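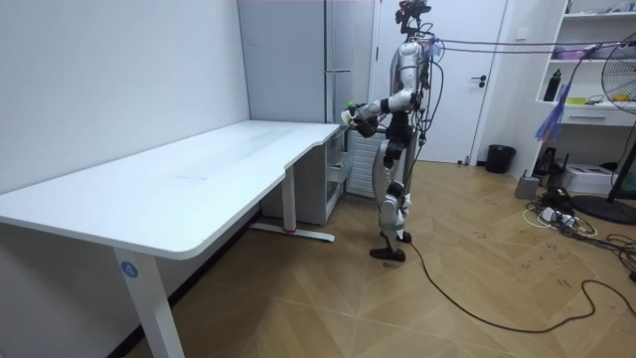
Lillska is a small inland country, mostly upland, with one big river and not much flat ground. Capital is Miltosbridge, also the largest city and the main river port. Population is spread thin outside the capital, most people live in the valley towns. Workshops in Miltosbridge build furniture and machine parts. Exports are timber, wool, slate, some machinery.

## Geography

Highest point is Mount Trương, in the north range. Snow on top until early summer. The river Jurnon starts below it and runs 228 km to the southern border, passing through Miltosbridge on the way. It has 2 main branches, the east one is longer but carries less water. Floods in spring, sometimes bad. Lower Jurnon valley has the best soil in the country and most of the wheat and plums come from here.

The west is dry grassland. Few roads. Sheep, goats, a salt lake with no outlet.

## Climate

Cold winters, warm short summers. Rain mostly in October and again in spring. Miltosbridge gets about 900 mm a year, the western grassland far less. Fog is common along the river in the mornings and the ferries stop for it.

## People and language

Lillskan is the official language and is spoken at home by 92 percent of the population. Written in Latin letters with four extra vowels. Hill dialects differ alot from the city speech, and older people in the north use a seperate counting system for livestock. School is free and starts at age six.

## Economy

Timber is the oldest export. Logs used to be floated down the Jurnon, now they go by rail. Slate quarries near the foot of Mount Trương supplied roofs for nearly every old building in the capital. Wool is sold raw and as blankets. Hydro power from the upper river covers most of the electricity, rest is bought from neighbors.

## Government

Single-chamber parliament, sits in Miltosbridge. Elections every five years. Country is split into districts, each with its own council and tax office. The western district is the largest by area and has the fewest voters.

## National symbols

- Flag: green and white, with a blue band for the river
- Bird: gray heron
- Tree: mountain ash
- Dish: barley dumplings in plum sauce

## Transport

One main rail line, north to south, follows the river. Branch line to the quarries, freight only. The capital has the only international airport. Mountain roads close in winter.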